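4.2 Changes in the work of the packing staff

The second part of our study was made at the Culldale site, where the firm Furtună checks and repacks returned household goods and toys. Before the arms were installed, each worker took a return from the cart, compared it with the order, put the parts together again and closed the box. One person did all of these steps. After the change, the two-arm stations do a part of the sorting, and the workers prepare the table, watch the work and correct it when it is necessary.

We interviewed the staff in January and again after the summer break. The first thing that most of them mentioned was the tempo. Under the old arrangement a worker had a target of 200 items in a shift, and she could decide herself when to go fast and when to go slow. Now the station gives the rhythm. Raluca Radu, who has worked on the floor for many years, told us that she is less tired in the shoulders but more tired in the head. "I wait, and then I must be quick," she said. Similar remarks were made by workers on the evening shift.
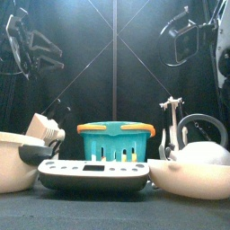 The second theme was the preparation of the table. In the planning documents of the firm this task is called "loading" and is given no time of its own. In practice it requires a good deal of judgment. Toy kitchen sets are considered the hardest kind of return, as their parts have very different shapes and come back mixed with parts of other sets. The workers learned which pieces should stand apart and which can stay close together. This knowledge is passed from one person to the next by speaking and it was not written down anywhere at the time of our visits. Lawal Edet kept a small notebook with drawings, and his colleagues borrowed it often.

Figure 4. A two-arm station with toy kitchen items on the table.

The third theme was the responsibility for errors. The station log, which is kept in the Clavis system, recorded 176 stops during the period we observed. The log has one field for the cause, and in nearly 50 of these cases the field said only "operator". When we discussed these entries with the shift leader, Gheorghița Grecu, she explained that this word is chosen when the cause is not known. The workers knew about the entries and felt them as unjust. Two of them had asked for a second field, where they could write their own explanation. At the time of writing this request was still open.

We did not find that the staff wished to go back to the former way of working. Several persons said that they would keep the arms but would like to have a say in the order of the returns.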